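Table tops -- the light ones

Print this page | E-mail this page

Quick page, more pics when I get to it. These are from the pale tops in the back workroom at Zirnus, the ones we've been cleaning up since August. People keep asking what shape they're in before they come look so heres the finish, marks and all. No touch up on any of it yet.

Wavy bit in the grain, long gray mark farther up. Plenty of shine.
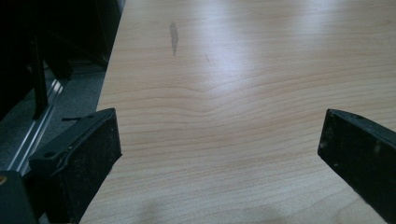 Same kind of mark, small faint scratch a little below it and to the right.

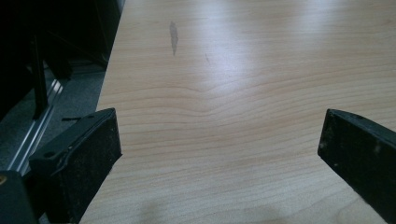 Going to try the Leltiler cleaner first, soft cloth, no scrubbing. If that does nothing then the Neves paste, tiny dab, with the grain. Did one top with the paste last month and went too hard at it -- dull patch the size of a saucer, lesson learned. Scratches I'm leaving alone unless a fingernail catches.

Sizes, since I get asked: the long tops are 227 cm by 80, legs come off, four bolts each side. Three are spoken for. The rest go at 47 each, pick up only, bring a blanket and somebody to lift the other end. Legs are the old Grindetti ones and a couple of the feet are missing, felt pads work fine.

Will add the edges and undersides when the other tops are moved out of the way. Dont ask me to hold one without a deposit please, got burned on that last time.

Updated September 22, 2018

3 comments | 47 shares

Contact | Copyright Zirnus workroom | Back to top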